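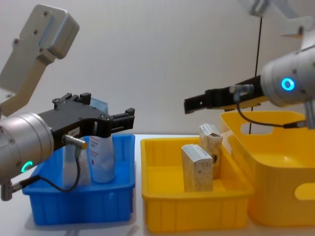 The two-arm bin cell at Endden, with the left gripper at the blue bin and the right gripper over the larger yellow bin.

FOR IMMEDIATE RELEASE
02/04/2023

Grukex Publishes Setup and Care Procedure for Two-Arm Bin Cell at Endden

ENDDEN – Grukex, a builder of small handling cells for pharmacies and parts rooms, today released the full setup and care procedure for the Zono two-arm bin cell installed at its Endden workshop. The procedure covers table layout, gripper mounting, sensor cable routing, daily checks and the replacement of worn parts. It is available to all Zono owners at no charge and replaces the shorter guide supplied with earlier cells.

The Endden cell has served as the company's reference installation for the past year. It is used to move bottles and small cartons between plastic bins on a white tabletop, and it has been taken down and rebuilt several times so that each step of the written procedure could be tried by staff who had not worked on it before. During the trial period the cell completed 2,168 transfers. Service staff logged 483 entries in the maintenance book, most of them routine.

"Our customers told us that the cell was simple to run and hard to put back together," the company said in a statement. "The new procedure was written at the bench, with the covers off, and we believe it shows."

Table and Bin Layout

The procedure begins with the table. The top must be level and wiped clean before either arm is powered, and the bins are set in a single row. At Endden the row consists of a shallow blue bin on the left, a shallow yellow bin in the middle and a larger, deeper yellow bin on the right. The two shallow bins have ribbed sides and the deep bin has smooth walls with handle cutouts.

The deep bin requires particular attention. Its wall is higher than the rims of the shallow bins, and an arm that has been taught its path over a shallow bin may not clear it. Owners who change the size or order of their bins are instructed to teach every approach point again, including those for bins that have not been moved. The clearance between the fingertips and the highest rim on the path should be no less than 20 millimeters while the arm is traveling.

Bins are to be placed against the table stops by hand and checked at both ends. Tape marks may be used during the first week of operation but should be replaced with fixed stops before the cell is put into regular service.

Grippers and Fingers

Each arm of the Zono cell carries a black gripper at the wrist. Finger length may differ between the two sides, and the Endden cell uses long, narrow fingers on the right arm. The procedure asks that fingers be stored in matched pairs and that a pair never be split, even when only one finger shows wear.

Mounting screws are tightened in a cross pattern, first by hand and then with the torque driver supplied in the tool roll. After mounting, the gripper is opened and closed 100 times with nothing between the fingers. The screws are then checked a second time. Earlier guidance did not call for the second check, and several of the workshop's own entries in the maintenance book concerned screws that had settled slightly after the first hours of use.

Fingertips are cleaned at the end of each shift with a dry, lint-free cloth. Solvents are not recommended. Where labels or cartons leave paper dust on the tips, a soft brush may be used before the cloth.

Sensors and Cable Routing

The largest section of the new procedure deals with the sensors carried at the grippers and with their cables. Each sensor is a metal cylinder. On the Endden cell, the left sensor is fixed below the gripper and the right sensor is fixed on top. Both positions are approved, but the cable must be routed differently for each.

A cable from a sensor below the gripper hangs in a loop and returns to the wrist. The loop must be long enough to let the wrist turn through its full range without pulling on the connector, and short enough to stay clear of the bin rim when the arm is at its lowest point. The procedure gives a simple test: the arm is moved slowly by hand to the bottom of each bin, the wrist is turned to both ends of its range, and the cable is watched throughout. If it touches a rim or an item in the bin, the loop is shortened at the wrist end.

A cable from a sensor on top of the gripper is carried back along the arm in a shallow arc. It is less likely to meet the bins and more likely to rub against the arm itself. Owners are asked to look for shiny or flattened spots on the cable jacket once a week. A cable with a flattened spot is to be replaced, and taping over the damage is not an accepted repair.

The sensor face should be wiped whenever the fingertips are cleaned. A sensor that has been removed for any reason must be set again with the alignment gauge before the arm is returned to automatic operation.

Status Lights

Each wrist is fitted with a ring light. Under the settings in use at Endden, green marks an arm that is ready for its next instruction and blue marks an arm that is under manual guidance for teaching or service. The two arms report separately, so one ring may be green while the other is blue. Staff are reminded that a green ring does not mean that the cell is safe to reach into. Power to both arms must be locked out before hands are placed over the table for mechanical work.

Owners may assign other colors in the cell settings. Any change should be posted on a card at the operator's position.

Test Items

Grukex recommends that every cell be checked after service with the goods it will handle in daily work. Plastic bottles and small cardboard boxes are the usual choice at Endden. Bottles should be tested both full and nearly empty, and boxes should be tested standing upright, with one placed slightly behind another, as this is the arrangement most likely to show a fault in the approach angle of the fingers.

A crushed carton corner during testing is treated as a setup fault. The grip force is lowered one step, the fingers are inspected for alignment and the test is run again from the start.

Spare Parts and Service

Sensor cables, finger pairs and screw sets for the Zono cell are stocked by Sobczak, the company's parts and service partner. Sobczak will also provide on-site setup for owners who prefer not to carry out the work themselves – bookings for the first visits opened in March. Existing service agreements remain in force, and their terms are not changed by the new procedure.

Printed copies are being shipped with all new cells. Owners of earlier cells may request a copy through their usual Grukex service contact and should have the serial number of the cell at hand. The section on cable routing applies to every Zono cell now in use, and the company asks that it be followed at the next scheduled service.

About Grukex

Grukex designs and builds compact handling cells for the movement of small packaged goods. The company's workshop, training room and reference cell are located in Endden. Visits to the reference cell may be arranged by current and prospective owners during normal business hours.

Media Contact
Grukex Press Office, Endden

###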